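Chapter 4
Who Gets on the Plane? Picking a Squad for a Tournament

I spent two seasons helping out with selection at Clesden, a small hockey club with big ideas, and I still wince when I think about the first list I pinned up. I'd left out our best passer (she'd had a bad month) and picked a striker who'd had a good one. We lost both of our group games. So this chapter is partly an apology to Bernadette Pruitt, who was head coach and let me get on with it!

Let's start with form, as everyone does. Form is what a player has done lately, and it's very tempting to trust it – you've just seen it with your own eyes, after all. But look at minutes too. Our goalkeeper had played 2,055 of them by the end of that season, and our most-used midfielder had played 3,288. Those two were never going to arrive at a tournament in the same state, however well they'd both been playing in September.
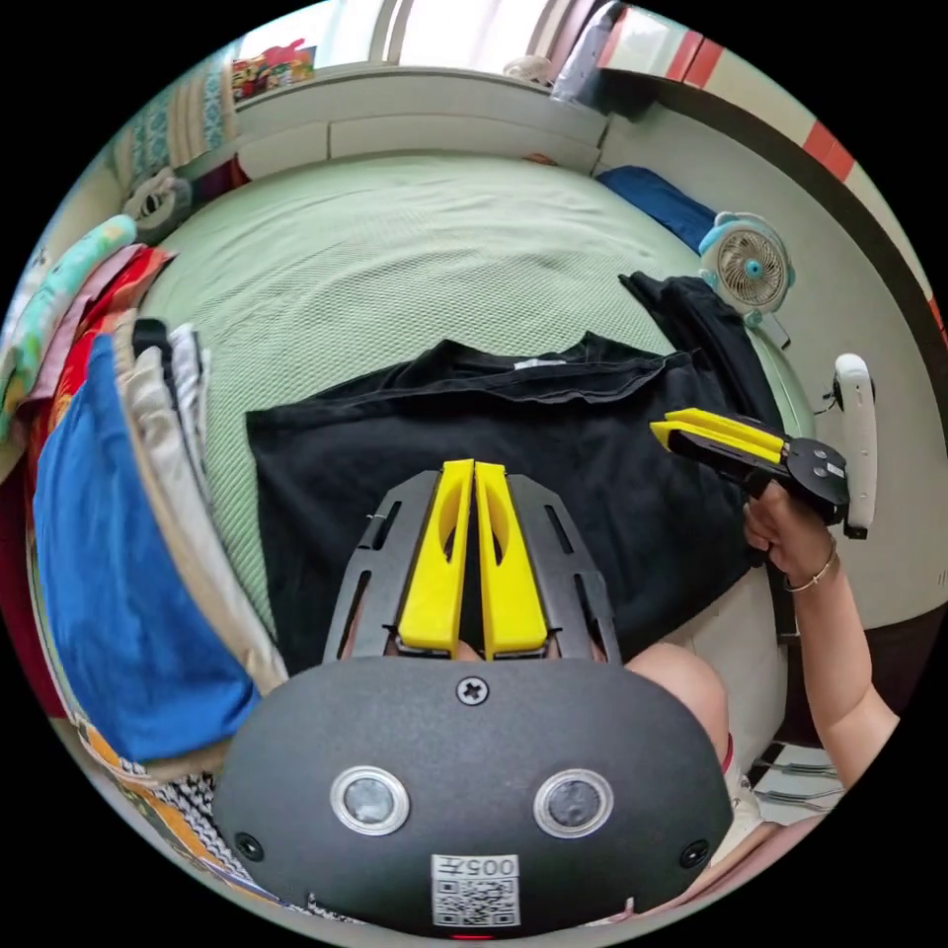
Then there's cover. I like to write the starting side down the left of a page and, next to each name, the person who'd come on if that player got hurt in the warm-up. Do it in pencil. You'll find the same name turning up three or four times on the right, and that's your first pick for the bench, even if she's never the best in any one position.

The awkward bit is telling people. Bernadette rang every player who'd missed out before the list went up, and some of those calls took up to 80 minutes. I used to think that was mad. I do it myself now.

In the next few pages we'll build a squad from scratch using the trial notes in Table 4.1. Have a go at your own list before you read mine, and keep hold of it, as we'll be changing it in Chapter 5 when two players drop out.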